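June 16, 2026

Long day, writing this before I forget half of it.
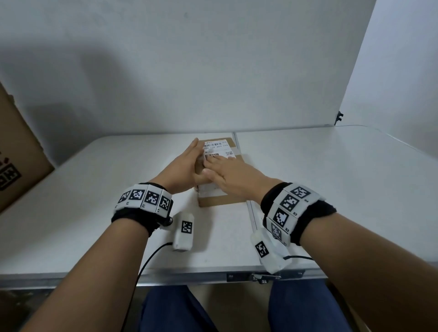 Trallix trial kit, first proper go. The service is simple enough on paper: you put the wristbands on, do your ordinary job at the bench, they take the hand tracks away and send back a motion set for whatever arm you end up buying. Monthly fee on top, which Balthasar keeps leaving out when he talks about the price. I did parcels, label face towards me, both hands on the box, turn, press, turn back. The bands have four marker tiles each and then the white module hanging under, and it's the module I noticed most, I kept wanting to rest my wrist flat and couldn't. And the cables! One off each wrist, running away over the table. Left one goes down over the front edge, and I'd rather it went anywhere else, my knees are under there.

Comfort otherwise fine. Fabric is soft. Itched a bit after lunch but so does my watch strap.

Regula rang from Galanis mid-morning to ask had we "captured the failures". Meaning do it badly on purpose now and then, drop one, get the label wrong way round. Nothing about that in the booklet. Asked her to put it in an email. She said yes, nothing yet. Did a few clumsy ones anyway, felt daft.

Setup took ages. Booklet says the left and right bands are "intuitively distinguished", they are not, had them swapped for the first run and had to bin it. Seraina spotted it, I'd have gone on till tea. There are little codes printed by the tiles, B2, B3 and so on down the right one, but so small, and who looks at those with a parcel waiting. Put a bit of coloured tape on the left, would be my advice to them. Wrote that on the feedback sheet in capitals.

Things for the sheet still:
cables, longer or none
second size of band (Mimoza's slid right down to her hand, she gave up)
software logs you out when the screen sleeps, lost a run to that
what happens to our recordings if we say no at the end?? ask before signing anything
the calibration bit is good, say so, quick and it talks you through

Mimoza isn't keen at all. Says if it learns the turn from me then it learns my bad turn, the one with the left hand stood up straight like I'm stopping traffic. Fair point. I've always done small boxes like that, left hand up against the side, right one on the front. Physio told me off for it in December. Now it'll be in a robot somewhere in Grirodville doing it all night.

Elibariki worked out the money on the back of a delivery note. Even if the arm only does the small flat ones it would need some 1406 a day to be worth the rental, and we don't see that many except the run-up to Christmas. He was quite cheerful about it. Balthasar less so, he's already told Henuten we're "very likely". Why do that before the trial is over, I don't know.

My own view for what it's worth. As a kit, decent. Better than the glove thing we were shown, no sweating and I could feel the tape and the edges of the label properly, which matters, you find a lifting corner with your finger before you see it. As a service I'm not sure, too much of it happens at their end and we get a file back and a smile. Would give it 6 out of ten today, 5 if Regula doesn't send that email.

Four more sessions to do. Seraina is taking the next one as her hands are smaller and they want a mix. I've to show her the strap, the fastener wants doing up firmly or it creeps round the wrist and then teh software moans.

Shoulders sore. No bread in, toast plan cancelled. Must ring the physio back, and find the charger for the laptop, think I left it under the bench.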